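Week 6 notes: Why we forget to drink (and what thirst is for)

Okay, so these are my notes cleaned up from the lecture, with the bits I rushed through at the end put back in. Bring them to section, because we'll be using the Civetska diary sheets again and I only have 40 clean copies left.

Start with the basic puzzle. Thirst feels like a fuel gauge, right? Tank gets low, light comes on. But you stop feeling thirsty within a minute or so of drinking, and the water hasn't had time to get properly into your blood by then. Something in your mouth and throat is telling the brain "fine, it's coming" well ahead of delivery. I love this. Your body is running on a promise!

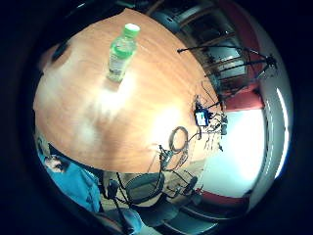

The slower signal is salt. When you lose water, the blood gets a little more concentrated, and cells near the base of the brain notice. They do two jobs at once: they make you want a drink, and they tell the kidneys to hang on to what you've got (this is the hormone vasopressin, please learn to spell it). There's also a separate system that watches blood volume, and that one matters more when you've been bleeding or sick to your stomach. Keep the 2 systems apart in your heads. Half the mix-ups on last year's midterm came from mashing them together.

Now the habits part. The Karov reading had 527 people keep a drinking diary, and what I want you to pull out of it is how few of the drinks had anything to do with feeling thirsty. People drank with meals, they drank when somebody else got up to make coffee, they drank when a glass was sitting within reach. The Bellier paper says much the same about office workers, only with worse graphs (skip figure 4, it confused me too).

Which brings us to containers. If you drink from something you can see into, you have a running tally in front of you all day. Put the same 400 milliliters in a solid mug and most of us are guessing.

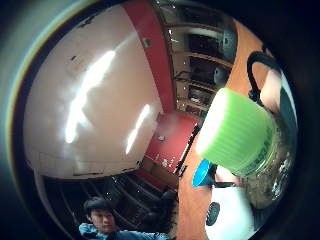

Clear glass with a ribbed look to the green lid: keep an eye out for see-through containers when you fill in your sheet.

For the diary, write down the time, the container, and whether you were thirsty before you picked it up. Soup counts. Fruit doesn't, for our purposes, although I know it's mostly water and I know some of you will argue.

Reading for next time is the Aydoğan chapter on older adults, where the thirst signal gets weaker with age. Read the first half closely and skim the tables. Sheets go in the tray by 4 p.m.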